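4.2 Folding Large Printed Cloths at the Table

When we began visiting homes in Gravstead, we expected that most of our notes would be about shirts and towels, and for the first few weeks they were. The larger cloths came in later, almost by accident, because people kept apologizing to us for them. They would bring out a tablecloth or a light cotton throw, lay it over the table, and warn us that it never came out square. We grew very fond of these moments, and in the end 21 of the 165 folding episodes in the Trellell set involved a cloth wider than the table it was folded on.

What struck us first was how much of the work happens before any fold is made. A person with a towel finds two corners and is more or less done, but a person with a big cloth has to go looking for them. Several of the people we visited ran a hand along the hem until they met a corner, and others lifted the middle and let the cloth hang so that it would sort itself out. The second way is quicker on a good day - though it often left one layer doubled under another, and then the search began again from the top.

Printed cloths gave people something extra to go by, and they used it generously. One household in the Cindia apartments had learned to fold a striped throw so that the stripes met, and hardly glanced at the edges at all. Large, scattered shapes were less of a help. They tell the folder which side is up, and a little about how far the cloth has turned, but a circle looks much the same whichever way it is facing. Stitching turned out to be the steadier guide, and we came to treat hems and seams as landmarks in our notes (Figure 7).

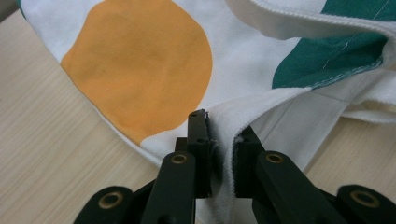
Lâm Textile Study Group, authors and home visitors

Figure 7. A white cotton cloth with large printed shapes, bunched on a light tabletop. The mustard-orange circle is easy to find, while the hem and the pale stitching on the dark green stripe show which way the layers run.

We sorted the openings of these episodes into 2 kinds, edge-first and middle-first, and we kept the sorting deliberately simple. An episode was edge-first if the hem was followed by hand before the cloth was lifted, and middle-first if a raised fold of fabric was taken hold of before any corner had been found. In 20 of the episodes the choice was plain to everyone who read the notes. The remaining one began with a long and very pleasant conversation about where the cloth had been bought, during which it was picked up and put down so many times that we left it unsorted.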